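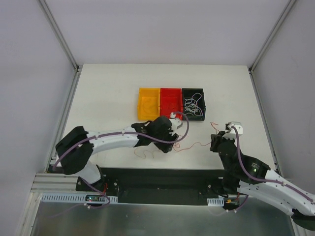 Cable sorting cell: left arm drops out, right arm carries on like nothing happened

Forum: Small Cells and Benchtop Automation
Sub-forum: Faults and Near Misses

flamine_bench
Posts: 31

Hi all. Two-arm bench cell, three bins at the back, job is sorting offcut wire by colour. Not glamorous. The wire comes off our harness bench in tangles and somebody upstairs decided it would be a nice gentle first project for the arms. Somebody upstairs has never tried to pick up wire.

The fault goes like this. The cell runs fine for anything up to 45 minutes. Then, with both arms in the middle and a wire on the table between them, the left arm loses its gripper. Not the arm, just the gripper. Comms timeout on the last device in the chain. The right arm doesn't care. It finishes its half of the move, including the bit where it pulls.

Last week it pulled while the left gripper was still shut on the other end. White wire, decent gauge, didn't snap. What gave instead was the left wrist, which got hauled over until the joint tripped on overload and went limp. When it went limp it came down on my colleague Gonçalo's hand. He'd reached in because the screen said STOPPED. The screen meant the left arm.

He's fine. Bruise and a bit of swearing in two languages. It's gone in the book as a near miss, which he disputes, on the grounds that it didn't miss.

Things I've tried so far:
Swapped the left gripper for the spare. Same fault.
Reflashed the controller. Same fault, newer firmware.
Dropped the speed to 35 per cent. Same fault, but you have time to make a cup of tea first.

Any ideas?

rafferty_l
Posts: 2,100 or so, I've stopped looking

It's the cable.

flamine_bench

Could I have a few more words, Lorcan?

rafferty_l

It's the purple cable. The one that runs along the top of the arm in the little white clips and then does a big loop over the gripper and back down to the wrist. Every time that wrist turns, the loop takes the bending, and most of it lands in the last bit before the plug. Do that for a month and you've got a conductor that's connected when it feels like it. You've changed the gripper and kept the cable, so you've kept the fault.

Check whether it only drops out at particular wrist angles. I'd put money on it.

mbali_s
Posts: 640

Going to disagree with Lorcan, partly out of habit. The cable might well be why it drops out. It isn't why someone got hit. You can put a brand new cable on there tonight and you will still have two arms that can hold the same piece of wire with no idea what the other one is up to.

Questions for the OP:
1. Is the e-stop wired to both arms or to each one separately?
2. Does a fault on the left stop the right, yes or no?
3. Why does the display say STOPPED when half the cell is moving?

flamine_bench

1. Both. It works, I test it every morning.
2. No.
3. Because I wrote the display.

mbali_s

I appreciate the candour.

Number 2 is your near miss. They're bolted to the same plate and they share a table, so for safety purposes that's one machine. Any fault on either one should stop the pair. And "stopped" on the screen should never be what somebody relies on before putting a hand in. What's between the operator and the arms at the front?

flamine_bench

Walls on three sides. The front is open. There's a strip of tape on the floor.

mbali_s

A strip of tape.

flamine_bench

It's good tape.

pelteck_cristian
Posts: 88

Cristian Agudelo here, I look after four of these at Pelteck. We had nearly the same setup and nearly the same fault, so a few practical notes.

I'm with Lorcan on the cable but I'd look at the other end too. On your left arm there's a cable drooping off the little board down by the base. Ours had one hanging like that. It wasn't strained exactly, but every time the arm swung out to the bins the plug wiggled a hair in its socket. We chased it up and down the arm for two weeks before anyone gave the base end a tug. Clip it down before you do anything else, it costs nothing.

I also don't love leaving the gripper loop that big when your product is wire. We had an arm pick up its own cable once. It was very pleased with itself and tried to put it in the bin.

rafferty_l

I'll accept "the base end of the cable" as a form of "it's the cable".

bettencourt_c
Posts: 412

Contrary view on stopping both arms on any fault. We did that at Bettencourt and it was a misery. If one arm has a grip on something and you kill power to both, one of them sags, and the sagging one is now hanging off the other by a bit of wire. We ended up with a controlled hold instead: both arms freeze in position, powered, and then an operator releases the grippers one at a time from the panel.

What happened to Gonçalo (the OP's, not one of ours, we've got one too) was an arm going limp. Cutting power to everything gives you two limp arms.

Cristóvão

mbali_s

Fair, and I should have been clearer. I mean stop motion, both arms. Whether you hold under power or drop is a matter for the risk assessment, and it depends on whether anyone can get a hand in while it's holding. With an open front and some tape, they can. So I wouldn't call a powered hold safe there, I'd call it quiet.

bettencourt_c

That's harsh but I've got a light curtain, so I'll leave it.

rornine_nights
Posts: 9

New here so be kind. Couldn't you just not have both arms grab the same wire? One picks it up, one drops it in the bin?

flamine_bench

I'd love that. The trouble is the tangles. A single wire is fine for one arm, it pinches and goes. But the stuff with branches on it hooks on everything, so the second arm has to hold one end down while the first one peels. The black bin is the worst. We put the white wire in there and it knits itself together overnight. I've got a tangle of it in there now that I'm a bit frightened of.

pelteck_cristian

For the peel move, put a force limit on the pulling arm. Ours backs off early, well before the other wrist would trip. Worst case it lets go and you get a wire on the floor. That one change would have saved Gonçalo's hand even with the bad cable and even with your screen.

mbali_s

Agreed. Still wouldn't let anyone reach in on the strength of it.

gmacedo
Posts: 1

Gonçalo Macedo, owner of the hand. I have made an account to say three things. It was the left hand. The green light on the right arm was on and I did see it, and I took it to mean "all good", when what it means is "powered". Also the cup of tea he mentions was mine and he drank it.

mbali_s

The green light point is a serious one. Green gets read as safe to approach by nearly everyone who hasn't been told otherwise. If you can't change the light on the arm, put a proper stack light on the cell and train people to look at that one.

flamine_bench

Right, update after a day on it.

Put a meter on the left gripper cable and walked the wrist through its travel by hand. Lorcan, it goes open circuit near full twist, every time, and comes back when you straighten it. It's broken inside the jacket where the loop turns back to the wrist. You can't see a thing from outside. The base end was fine, but I've clipped it down anyway.

New cables fitted on both arms, smaller loop, with an extra clip on each. Ran 100 peels on red wire with no dropouts.

Any fault on either arm now stops motion on both. I pulled the left gripper plug mid-peel to check and the right one froze. I also put Cristian's force limit on, and it does let go of a wire now and then, and I've made my peace with that.

The screen no longer says STOPPED. It says LEFT: FAULT, RIGHT: HOLDING, DO NOT REACH IN, in letters Gonçalo picked the size of. You can read it from the car park.

rafferty_l

It was the cable.

mbali_s

It was the cable and the interlock and the screen and the light. And the front of that cell is still open. What's happening with that?

flamine_bench

Interlocked guard door is quoted for October. Until then the cell only runs with the e-stop in someone's hand, and nobody goes past the front edge of the table without the isolator locked off. Upstairs asked if we could manage with more tape.

bettencourt_c

What did you tell them?

flamine_bench

I sent them Gonçalo.

rornine_nights

Can I ask what extra clips you used? Ours keep popping off at the elbow.

flamine_bench

Same little white ones, just one more close to the wrist. Make sure the cable can still slide a bit in them or you'll move the break somewhere new. I'll put the spacing up when I've measured it.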